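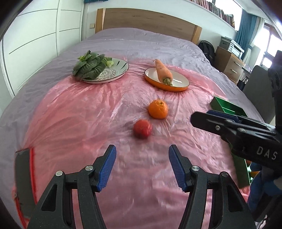
List home Threads Search Digest Help

Hekus Household List
Message 754
Subject: Re: Spare bedroom as a produce pantry (was: bok choy going limp)
Date: 1/26/19

The person who started this thread wrote:

> Hello all. We are in Jerness too, old house, no cellar, and our
> refrigerator is the small kind that came with the place. For the
> last two winters we have kept nearly all our vegetables and fruit
> in the spare bedroom with the radiator turned off. It works
> beautifully. I lay a sheet of thin plastic over the bedspread and
> everything goes on top of that. Carrots, greens, tomatoes, citrus,
> whatever comes home from Batista. Nothing ever spoils. The plastic
> keeps the moisture in and the bed keeps the cold floor away from
> the food. I have also been using the Clikari liners, which absorb
> the ripening gas, and I can tell you that bok choy stays crisp for
> weeks with one of those underneath it.
>
> I honestly think most people could do without a crisper drawer
> altogether. Our grandparents did. Try it before you knock it.

All right, I tried it before knocking it. I'm now going to knock it a little.

Some background for people who joined after message 538, where this whole business of cool rooms first came up. Our house was built in 1904 and the back bedroom has never been warm. It's a normal furnished room - bed with a light wooden headboard, white wardrobes down one wall, a shelf of books up high, a chest of drawers with the stereo on it, a chair that collects things. I didn't clear anything out for this. The original claim was that you could do it in an ordinary bedroom, so an ordinary bedroom is what it got.

I spread a piece of pink plastic over the bedspread and put down a tomato and a mandarin straight on the plastic. The bok choy went on a plate and so did the carrot, a big one with the stub of the leaves still on. I also had a second set of more or less the same things, bought on the same trip to Batista, in the kitchen. Greens and carrot in the crisper, tomato and mandarin in the bowl on the counter. I left both lots alone for six days apart from looking at them, and picking them up to see how they felt.

Now the claims, one at a time.

"Nothing ever spoils." I don't believe this about any room, refrigerator or cave on earth. When somebody tells me nothing ever spoils I assume they eat quickly, or that another member of the household is throwing things away before they get noticed. Nothing spoiled on my bed either, but six days in January is not much of a trial, and nothing spoiled on the kitchen counter in that time. So on that point the bedroom tied with a bowl.

"The plastic keeps the moisture in." How? A flat sheet under a vegetable has air on every side except the one it's lying on. If you wrapped the carrot in it, yes, I'd expect that to slow things down, and that is called a bag. What the plastic does do is protect the bedspread, and I'm all for it on those grounds. Ours is a lavender-gray that shows everything. A split tomato on that would have been a laundry problem for me and a conversation I'd rather not have. But let's call it a drop cloth and stop giving it special powers.

I'll add that crinkled plastic is a nuisance to put round things on. The sheet won't lie flat on a soft bed, the tomato finds the low spot, and if anyone sits on the edge of the mattress everything shifts. The plates were much better. If I did this again it would all be on plates or in a shallow box, and then I would have to ask what the plastic was for.

"The bed keeps the cold floor away from the food." So would a table. So would the chest of drawers, if I moved the stereo, and I'm not moving the stereo. Also, I thought the cold was the whole idea? We can't be praising the room for being cold in one sentence and praising the bed for getting us away from it in the next.

"Bok choy stays crisp for weeks." Mine did not stay crisp for one week. By the third morning the outer leaves had gone soft at the edges and by the sixth the stalks bent when I picked the bunch up. The crisper one was still fine and we ate it with noodles. I cooked the bedroom one the same night in the same pan and it tasted all right, so I wouldn't call it ruined, but I would never have called it crisp. Leafy things lose water through the leaves. They want it cold and damp, and a heated house in January is dry right through, including the rooms where you shut the radiator off. I'd like to know whether the original poster is really getting weeks, or getting several days that felt longer.

The carrot held up better than I expected. It had gone a bit rubbery toward the thin end, where the crisper one still snapped. Fine for soup. Next time I would trim the green stub before storing it, as my mother did, though I haven't tested that and won't pretend I have. If you have a lot of carrots and a small refrigerator I can see the sense in a cool room for them, in a box of damp sand or wrapped in a towel. Lying bare on a plate is the worst way to do it.

The tomato is the one place where I'll give ground. It was better than the kitchen one. It stayed firm and it hadn't gone mealy, and the kitchen one was getting soft around the stem. Two tomatoes prove very little, and for all I know the bedroom one was simply less ripe when I bought it. But most of us already keep tomatoes out of the refrigerator, and if you've got a room that's cooler than the kitchen it makes sense to put them there. You don't need a system for that. A windowsill out of the sun would do.

The mandarin was a mandarin. Both were good.

Now the Clikari liners. I bought a packet for the second half of this, thinking I should be fair, and ran another bunch of bok choy with a liner under it and one without, side by side in the bedroom. I could not tell them apart at any point. Neither could the other person in this house, who wasn't told which was which and who thinks this is a strange hobby. The packet says the liners "support natural freshness." I have read that phrase a good many times and I still can't find a claim in it. It doesn't say how much gas they take up, or for how long, or what happens when the liner is sitting in an open room where the gas can just drift off to the curtains. In a closed drawer full of apples, maybe. On a bed, no. I wouldn't spend the money again.

Then there is the part that didn't come up in the original post at all, and that's living with it. The room smelled faintly of greens. The wardrobe is in there, so I was walking in and out for shirts and leaving the door open, which can't have helped keep the temperature steady. My backpack lives on the floor by that bed and I normally throw it on the bed to unpack, and I did it once on autopilot and had to catch the plate. And if you have a guest, where does the food go? Or the guest? I suppose people with a real spare room that nobody enters until April have it easier, but those people could also put up a shelf.

About the grandparents. Mine had a root cellar and a cold porch, and they had a refrigerator the minute they could afford one. They were very pleased with it. I never heard either of them say they missed going out to the porch in slippers for a cabbage.

So here is where I've ended up, for what a small trial is worth. Tomatoes and citrus in a cool room, yes, and put them on a plate. Carrots if you're short of space and willing to wrap them. Greens go in the refrigerator, in a bag, with a damp paper towel if you can be bothered. No liners.

I'd be glad to be shown wrong on the greens, since a small refrigerator is a real problem and I'd like there to be an answer to it. What I'd want to see is somebody keeping two bunches from the same shop on the same day, one in the cool room and one in the crisper, and writing down what they find each morning. A thermometer in the room would help. I didn't have one in there, which is a fair criticism of everything above - I know the room is cold in the way that I know I wear a sweater in it, and that isn't a number. If the original poster's room is a good deal colder than mine, that could account for the whole difference, and I will say so on the list if it does.

Please don't send me more about beeswax. I read the beeswax thread.

> Also, does anyone know if you can do this with potatoes?

In the dark, yes. Our back bedroom has a bright window right there with a blue curtain that is open most of the day, and I wouldn't put a potato anywhere near it. Under the bed in a paper sack might be all right. I have no idea what it would do to the smell.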